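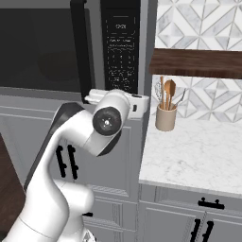
Practice kitchen in simulation, arm near the microwave.

Kitchen Tips: Teaching the Arm by Remote Control
by Pouran Fallahi

I teach small kitchen tasks to a robot arm, first in the simulated kitchen and later in my own. Many readers of these pages wrote to me with the same troubles, so I put my notes in order.

Before you start

Choose one task and write it in one sentence. "Close the microwave door" is a good task. "Clean up the kitchen" is too big, and the arm will learn a mixture of everything.

Put the arm in the same starting position for the first 15 demonstrations. After this you can begin to change it a little, a hand's width to the left or to the right.

Handles

Thin bar handles are more difficult than they look. When two of them are mounted side by side on a pair of doors, decide which one you will always pull first. I changed my mind in the middle of a session on Tuesday, and from 39 recordings I had to throw away almost half.

Come to the handle slowly from the front. If you come from the side, the fingers touch the post and the door moves before you hold it.

The microwave

For the door, push with the flat side of the finger, close to the edge which opens. For buttons, close the gripper completely and use the tip. Small keypads need a second camera view near the wrist. From far away the arm itself hides what you want to see, and you will press the clock in place of the start.

Spoons and whisks

Take the wooden spoon before the whisk. The loops of a whisk catch on the other tools and everything comes out of the holder together. If your holder is light, put some rice in the bottom.

During recording

Move at the speed of a patient person. Do not stop to think with the arm in the air, for the pause is also learned. If you must think, cancel and begin again.

I keep a session to 30 minutes. My hand on the controller becomes tired and the movements become nervous.

Naming the files

I write the task, the kitchen and the number, for example "drawer-drernen-143". Drernen is the name I gave to my gray kitchen. Failed attempts go to a separate folder and I keep them until the end of the month.

Next time I will write about drawers which stick.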